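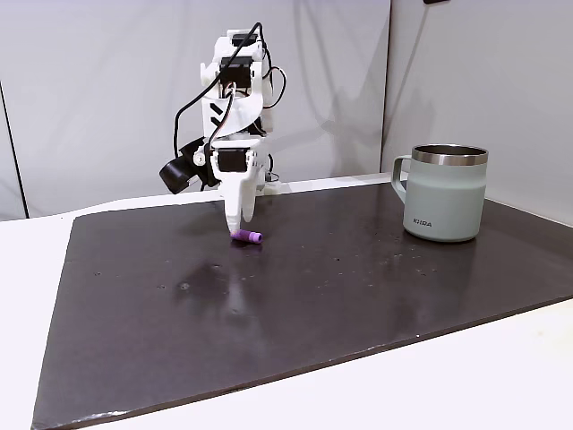
My kitchen junk drawer has 7 dead batteries in it, a tape measure, and a key to a door I no longer own. I've wanted a machine to deal with that drawer since I was a kid. So when Biltska, a small robotics shop in Rindulville, said I could come hang around for an afternoon, I was in the car before lunch.

I'd pictured something big. What I got was a little 3D-printed arm on a dark board, with white plastic fingers and cables looping off it, going after small stuff one piece at a time. Small stuff is the whole point, says Aurora Godinho, who runs the place with two other people and a very loud space heater.

"Everybody asks me about laundry," she told me. "I'd be thrilled with crumbs."

Her team has been logging tries at picking up one little object and putting it down somewhere else. They were at 1357 when I walked in. I asked how many had gone well and she made a face like I'd asked her weight. On a good morning, she said, it's roughly 100 in a row without a miss. Then somebody moves a lamp and it's back to fumbling!

I got to try driving it myself, and oh boy. You think you know how to pick up a thing the size of your fingertip (I've been doing it for decades) and then you have to do it with two stiff fingers and no feeling in either of them. I came in too high, then too far left, then I shoved the thing clean across the board. Aurora very kindly looked at her phone.

The shop floor is a different story. Panasiuk, a parts packer across town, has a bigger arm that drops fittings into trays all day, and it's good at it – but the fittings show up in the same spot, facing the same way, every time. My junk drawer does not work like that. Neither does my sink, or the floor of my son's room.

There's also the money. Mutavton sells a kit arm for 200 dollars, which sounds great until you learn you'll be spending your weekends teaching it what a spoon is. I'm tempted anyway. My husband has asked me to wait until December.

So can they do chores yet? One chore, sort of, if you set the table for it first and don't touch the lights. I drove home and cleaned out the drawer by hand. It took eleven minutes, and I kept the key.

48 shares | 16 comments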